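# Notes from the Gutow open day, or how to spend a budget you haven't got

We were sent to Plukcombe with a notebook, a parking pass and firm instructions to sign nothing.
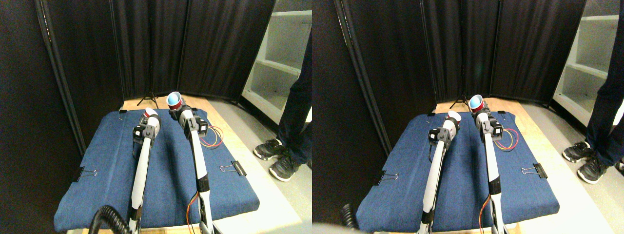

The instructions were sensible. Our co-op packs and decants small goods out of a shed in Colturville, and for two winters now the board has been circling the idea of a two-armed bench unit for the fiddly end of the line: cups, lids, pouches, anything that currently gets done by whoever lost the argument at morning tea. Gutow runs an open day each June. Entry is free, the sausage rolls are free, and by mid-afternoon you begin to understand how they get the money back.

I'm writing this up for the equipment folder, so those who only want the sums can skip down.

## Getting in

Plukcombe is 72 kilometres from our gate, the last nine of them behind a hay truck. Gutow has half of a long tin building on the industrial estate, and the sign faces away from the road. We did two laps. The other half belongs to a firm that makes spa covers, and their receptionist has clearly given up correcting people and simply points.

Tours left on the hour. Ours began with a talk in a carpeted room where a slide announced that automation was a journey. I have sat through that slide at a dairy expo, at a forklift dealership and once at a dentist's. The tea was good, though, and the questions afterwards were better than the talk. A bloke from a seedling nursery asked what happens when the arm drops something, and was told it depends on the something. He wrote this down.

## On the floor

The bench stations were what we'd come for. At the one I hung around longest, the two arms had a cup each, both red on the outside, one with a white rim and the other bright blue inside. The work surface was a piece of blue denim-looking cloth over a padded board, held down with four black binder clips.

I was very taken with the binder clips. I'd driven over expecting to be quoted for a "compliant work surface", and here was one I could put together from the stationery cupboard and a dead pair of jeans. It has gone into our estimate as "sundries". Curtain partitions ran along behind, black ones on metal poles, and I've pencilled in a set of those too. Our shed has a roller door facing west, and at four in the afternoon you can't see your own hand.

The wiring I liked less. On the blue-cup arm there was a loop of red and yellow wires standing out beside the gripper, with thinner orange and red ones running down near the base. Fine on a demonstration bench. In our shed that loop would last until the first person in a loose hi-vis vest walked past. I asked whether cable covers came with the unit and was handed a brochure with cable covers in it, on a page of their own, under Accessories.

## What it would cost us

Gutow doesn't publish prices. It has "conversations". I had three and got three shapes of answer, so what follows is about headings more than dollars.

**The arms.** Quoted as a pair. One arm costs a good deal more than half of two, for reasons that were explained to me with great warmth and which I can't reproduce.

**The grippers.** Separate line, and worth watching. The ones we saw will do for cups. For our pouches we'd want different fingers, and fingers are a consumable, like printer ink and with something of the same pricing philosophy. Spare sets are $245 each. I've budgeted for more than I think we need, having met us.

**Bench and surround.** A bench we have. It wobbles. The floor slopes to a drain, so add shims or a proper stand.

**Setting up.** The line everybody leaves out. Gutow allows 28 hours of operator time before a station is earning its keep on a single task, and a neighbouring visitor who'd bought one from Pettigrew laughed at that for slightly longer than was polite. I would double it. Those hours come out of somebody's existing week, and we should decide whose before we buy, preferably with that person in the room.

**Support.** Annual, and optional in the way that brakes are optional.

## Buy, lease or dither

Pettigrew will lease. Gutow won't, although it will take a deposit and hold this year's price until spring. Leasing costs more over the full term, but it has a way out of it, and our record with equipment argues for a way out. I refer members to the label printer, still under its tarp.

My recommendation is as follows:

- Get a written quote from Pettigrew on the same headings, cable covers included.
- Ask both firms to run our own pouches, filled, on their bench. Cups are a friendly shape.
- Put a line in next year's budget for one station and the set-up hours, and no second station until the first has done a full season.
- Fix the floor regardless. It needs it, robots or no robots.

I'd also suggest whoever goes next takes a box of product along. We turned up empty-handed, so when I asked whether the thing could manage our 200-gram pouch I had to do the pouch with my hands — a slumping motion, mostly — and the answer I got was about as reliable as the question.

## Getting out

The tour ends at a desk with a pen on it. We both walked past. I did take a tote bag, a tape measure and two sausage rolls for the road, and the hay truck was waiting for us at the turn-off.

Brochures and my scribbled headings are in the green folder beside the kettle. Please put them back in order, as the Accessories page has already gone missing once.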